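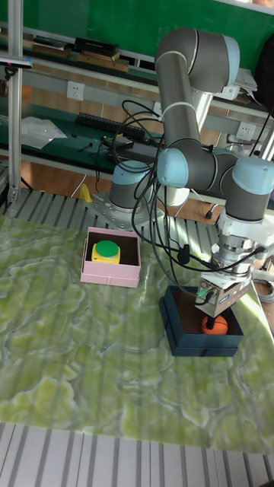

Robótica educativa | Palestras e oficinas

Notas do orador – projeto de alunos Testeo, apresentação intercalar

Abrir com o objetivo: transferir objetos entre duas caixas abertas com um braço de seis eixos. Não ler o diapositivo.

Recolha de dados: 323 ensaios gravados, cada um com cerca de 30 segundos. Indicar que o guião da tarefa é da equipa Benavides e que o registo corre em Fisico.

Ponto a demorar: a descida da garra. O contacto com um objeto redondo desloca-o com facilidade, e as paredes da caixa limitam o ângulo de aproximação.

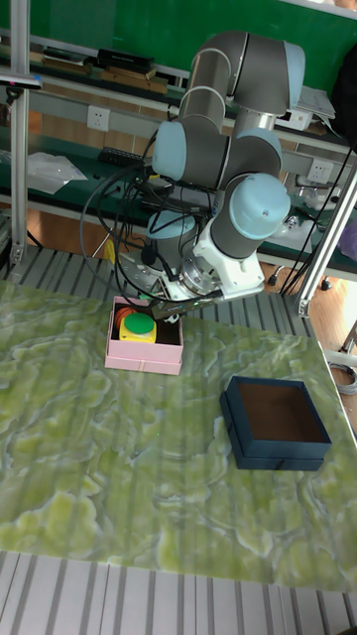
Segundo ponto: objetos vizinhos na mesma caixa. O planeador tem de manter folga lateral. Velocidade reduzida nesta fase – referir o limite só se perguntarem.

Fechar com o calendário: meta de 700 ensaios em outubro, antes da prova Rumimetti. Passar às perguntas.

Comentários (2)

rtavora: A calibração é refeita em cada sessão?

lab_norte: Seria útil publicar também os ensaios falhados.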